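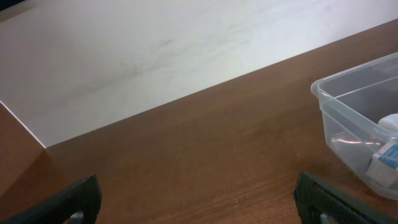

Stanwood bench recordings: data card and purchasing notes

Maintainer: Unathi Makhubela
Last revised: October
Status: usable, with reservations

What this is

Wrist camera recordings of a two-finger gripper working at a wood-finish tabletop among small packaged goods, clear plastic containers and bottles. We put the set together to help decide whether a second arm belongs in next year's equipment budget. It was not made to show the arm at its best, and anyone who wants a highlights reel should ask the supplier.

Contents

Episodes recorded: 3,362
Episodes kept: 3,277
Object types: 62
Operators: 7

The difference between the first two lines is files that would not open or had lost their timestamps. Failed grasps are still in. Please don't filter them out and then quote a success rate at a budget meeting. It has been done once already.

What the quotes leave out

We have two quotes on file, one from Sunberg and one from Protden. Both price the arm, the controller and one pair of fingers. Neither prices a second pair, and I would not sign off either until it does. Fingers are a consumable. The Protden quote lists them under "accessories", which is a generous word for a part the machine can't work without. 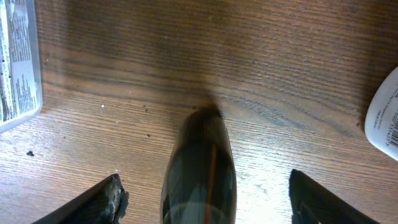
Ask for the price of finger pads on their own, the delivery time, and whether they can be changed without sending the whole gripper back. Sunberg answered the first question and ignored the other two. Protden sent a brochure.

Rind, the labelling software, is charged per seat and per year. The first-year discount makes it look cheap. Budget on the full rate.

Known limits

Clear plastic is hard to label well. Annotators disagreed over where a container ended and its reflection began, and we have not settled those cases.

The camera sits close to the fingers, so they are often soft at the bottom of the picture. Small print on packets is mostly unreadable. Don't plan a label-reading project on this set.

Glare on the tabletop changes between sessions. We kept no lighting log, and should have.

Questions to settle before any order

Who pays for operator hours? They were left out of the last bid entirely.
Does the warranty cover the wrist cable?
Is there a task waiting for a second arm, or only a gap in the budget that has to be spent by year end?

I have asked the last one twice. Until there's an answer in writing, my recommendation is to buy spare fingers and leave the rest alone.

Corrections to the counts go to Unathi. Opinions on the suppliers can go in the shared notes with the others.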